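Packing and Shipping Questions

How should I pack a box inside a box?
Start with an outer carton that leaves room on every side, put foam in the bottom, set the small box on it, then fill in around it. If it slides when you tilt the carton, add more. I love this part, it's like a puzzle!

Can I reuse an old carton?
Please do! Cardboard is tougher than it looks. A ragged top edge is fine as long as the bottom and corners are still stiff. Peel off the old labels first.

Do you take back foam inserts?
Yes, any shape, up to 10 at a time. Bring them to the Tastton counter and ask for Bereket Belay. The black ones with the raised blocks are my favorites (they grip so well) and they go fast.

What should I pack on?
A table with a cloth over it. The cloth keeps small parts from rolling away, and you can shake the crumbs off outside when you're done. Clip it down at the back or it will creep toward you all afternoon.

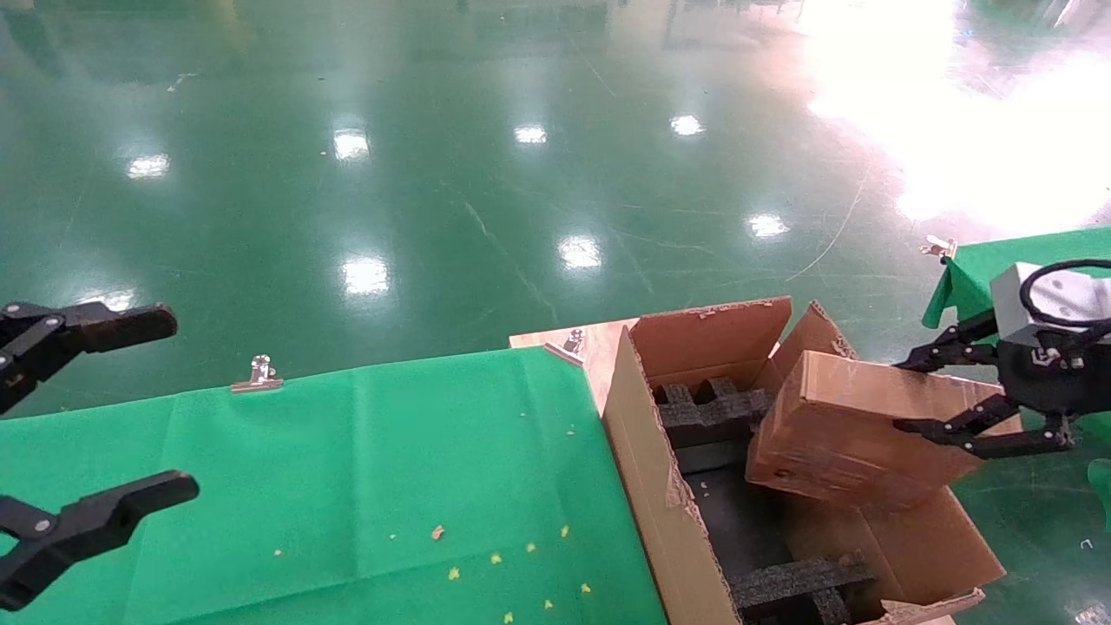
Lower the small box in slowly and keep it level once it's inside. Then close the flaps and run tape down the middle seam, with 6 inches over each end.

Can someone show me?
Sure! Tsehay Gebreyes and I are happy to pack one with you. Bring your own box if you have it.

Last updated March 29, 2024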